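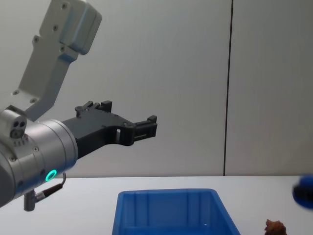

July, notebook 3, late morning, carrying on after tea

Teaching Misel the bin task again, and it's going so much better than I dared hope! Switched from pushing the arm about by hand to driving it with the leader handles, and the difference in the recordings is lovely. When I guide it by hand I always lean on the wrist without meaning to, and you can see the wobble in every joint trace. With the handles the path comes out clean, nearly straight from the start pose to over the blue bin.

Start pose for all takes: black gripper level and open, nothing in it, left of the middle of the table. Bin stays near the front edge. Please don't nudge it between takes (me included).

Bit-na Seol drove the first batch and I did the second. Her style is quick and a bit swoopy, mine is slow with a long pause before the fingers close. I think we want both -- Brutidel copied my pauses last month and just hung there over the table like it was thinking.

Saved so far: 200 takes, all under the Rerell folder. One of mine ran to 2288 steps, which is silly, I lost my nerve halfway down and went back up. Leaving it in but tagged "slow". Bit-na's best was 463 steps and really a pleasure to watch played back.

Things to sort:
- handle squeeze and finger closing don't match over the last bit of travel. Rescale.
- the cable under the wrist. Check the loop has enough slack when the wrist is turned right over, before we try any tipping moves.
- wait for the log to say "recording" before moving. I clipped the start off several takes this way.

Also tried ten minutes with both arms, one driver each, talking to each other as we went. Chaos, but great fun, and the handover worked twice. Want to try it with one person on both sets of handles.

After lunch: train on what we've got using Myung, short run only, and see whether it goes for the bin.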